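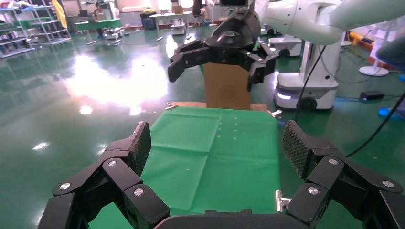
Okemton Hall craft fair: stallholder and hall safety check
Completed by Piyumi Pathirana, 12 November 2020
Checked against the April sheet. Comments are mine unless initialled PA (Piyumi Abeysekara, who did the kitchen and the upstairs store).

Overall result: PASS, with 2 items to put right before doors open.

I'll say first that this was the best walk-round I've done in this building. The new lighting in the side passage is a joy, and whoever labelled the fuse board deserves a cake.

1. ENTRANCES AND EXITS

1.1 Front doors open fully and stay open on the hooks. Yes.
Comment: Left-hand hook was stiff in April. It swings beautifully now.

1.2 Fire exit by the stage opens with one push. Yes.
Comment: Tried it three times, once with my arms full of boxes. Lovely.

1.3 Fire exit by the kitchen opens with one push. Yes, but see comment.
Comment: Door is fine. Outside, the recycling bins have crept across the path again. ACTION 1: move bins back behind the painted line.

1.4 Exit signs lit. Yes, all of them.

1.5 Ramp clear, handrail firm. Yes.
Comment: Wet leaves swept off while I was there. They'll be back by the morning, so please take a broom round before the stallholders arrive.

2. TABLES AND STALLS

2.1 Table legs locked. Yes.
Comment: I leaned on every one. The older folding tables have a catch underneath that has to click, and you do need to listen for it. If it doesn't click, it isn't locked.

2.2 Table cloths secured and clear of the floor on the walkway side. Yes.
Comment: Clips or clamps, please, no drawing pins. Cloths that reach the floor at the back are fine and give you somewhere to hide your boxes.

2.3 Walkways wide enough for a wheelchair and a pushchair to pass. Yes.
Comment: The new layout is so much better! Turning the middle row sideways has opened up the whole centre of the hall. You can see the stage from the front door now.

2.4 Tall displays steady. Mostly.
Comment: The Helance card spinner wobbles if you give it a proper spin, which every child will. Moved it into the corner against the wall and put it on a rubber mat. Much happier there.

2.5 Candles and melts. No naked flames. Agreed with all stallholders.
Comment: Zirnetti are bringing battery tea lights for their display. I've seen them and they flicker so nicely.

3. ELECTRICS

3.1 Hall sockets undamaged. Yes.

3.2 Stallholders' leads tested and in date. One still to see.
Comment: Mondal Lamps have a sticker on everything, including a lamp with no plug. Full marks. The wool stall's extension lead has no sticker at all. ACTION 2: test it or swap it for one of ours from the upstairs store.

3.3 Leads taped down or run along the wall. Yes.
Comment: Use the wide tape in the blue tub. The narrow stuff lifts after an hour of feet.

3.4 Urn and kettles not sharing a socket. Yes. (PA)
Comment: Urn by the hatch, kettles by the sink. Running all of them off the hatch trips the switch and then there's no tea for anyone. (PA)

4. FIRE

4.1 Extinguishers in place, pins in, needles in the green. Yes.

4.2 Fire blanket in kitchen. Yes. (PA)
Comment: It had been moved behind the bread bin. Now back on its hook by the cooker. (PA)

4.3 Alarm test. Done.
Comment: Good and loud, heard clearly in the car park and in both toilets. Panel reset, with the entry written up on page 55 of the log book.

4.4 Meeting point sign visible. Yes.
Comment: I cut the ivy back with kitchen scissors. Proper secateurs would be a fine thing.

5. FIRST AID AND WELFARE

5.1 First aid box full and in date. Yes.
Comment: Restocked with plasters and eye wash. I'd love a second pair of blunt-ended scissors in there if there's any money left.

5.2 Hand gel at each door, hand soap in both toilets. Yes.

5.3 Hot water not too hot at the basins. Yes. (PA)

5.4 Accident book easy to find. Yes.
Comment: On the shelf under the noticeboard with a pen on a string. The string is new.

6. UPSTAIRS STORE (PA)

6.1 Stairs clear. Yes.
Comment: Please keep them that way. It's tempting to park empty crates there during set-up. (PA)

6.2 Heavy items kept low. Yes.
Comment: The box of 2,000 raffle tickets is heavier than it looks, so it now lives on the bottom shelf. We start from ticket 564, as the earlier ones went at the spring draw. (PA)

6.3 Light works. Yes, after a new bulb. (PA)

ACTIONS
1. Bins behind the line: Piyumi P.
2. Wool stall lead tested or swapped: Piyumi A.

Both to be ticked off on the copy pinned up in the kitchen.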